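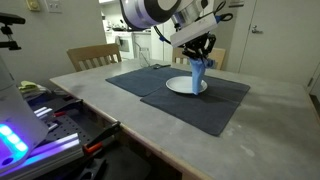
Home | Kitchen | Laundry | Garden

Six paper towels to dry one head of lettuce? I used to do that every night! Forests are cut to make some of those rolls, and swapping most of them for rags is the easiest green change I've ever made at home.

Start with old T-shirts and worn sheets. Cut them into squares, no hemming needed, and keep 14 in a drawer near the sink. Jersey is wonderful — it hardly frays and it soaks up spills fast.
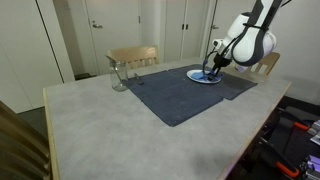 Wash them at 140 degrees with the dish towels and skip the fabric softener, which leaves a coating that stops cotton from absorbing. Greasy ones get a soak in hot water and washing soda first. I still buy a roll for bacon, and one now lasts almost 3 months!

If you do buy rolls, look for recycled ones. The Grendow store had a whole shelf of them in September.

Print this tip | E-mail to a friend
70 shares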